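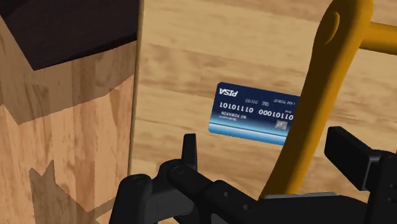
The card, between the block and the yellow arm, in our simulated workspace.

Collecting Demonstrations in Simulation: Notes from the Second Round

Posted by Margaux Gaillard on Saturday, February 5, 2022

The second round of demonstration recording for the Nandolus manipulation study closed this week. I supervise the collection side of the project, and several colleagues have asked for an account of how the work is organized. I am setting it down on my own page, in less technical terms than the internal report.

The target for this round was 600 accepted episodes. An episode is one attempt at one instruction, recorded from the moment the operator takes control of the arm until the operator releases it. Camera views, joint positions and gripper commands are stored together. The learning system is later trained to produce the commands from the views and the written instruction.

Operators work in sessions of 30 minutes, followed by a break of the same length. We tried longer sessions in the first round. Yeshi Birhane reviewed those recordings and found that approaches became hurried toward the end, with wide corrections close to the object. A policy trained on such examples will reproduce the corrections along with everything else, and we did not wish to spend another month removing them.

The objects are drawn from a shared library and placed on the tabletop before each session.

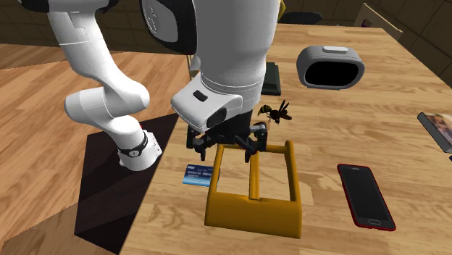 Flat items have required the most attention. A card lying on a table offers a two-finger gripper very little to hold, and operators differ in how they deal with this. Some lower the fingers until they meet the surface and close slowly. Others push the card toward an edge first. Both methods are permitted under the current protocol, provided that the operator selects one before starting and does not change partway through. Olumide Jibrin has argued for a single approved method. I remain of the view that variety is worth keeping at this stage, and the matter will be settled when the first trained models have been compared.

Open containers present a different difficulty. The instruction must state whether an item is to be placed inside the container or whether the container itself is to be moved. In the first round our wording left this open in 23 instructions, and every episode recorded under them had to be relabeled by hand. Omolara Amadi has since rewritten the instruction list. Each entry now names one object, one action and one destination.

Failed attempts are kept. They are stored separately with a short note from the operator, such as "released early" or "wrong approach angle," and they are excluded from the accepted total. Ayodele Isah intends to use them for a classifier that detects failure during execution. I would ask operators to continue writing these notes in full sentences where time permits. Single words have proved hard to interpret afterward.

Variation in camera placement was also increased for this round. Views taken close to the gripper are valuable for the final approach, although the arm itself often hides part of the object. The wider views supply what is missing, and both are now recorded for every episode.

The next round will begin after the review of the accepted set is complete. Operators who wish to change their session times should write to me before the new schedule is issued.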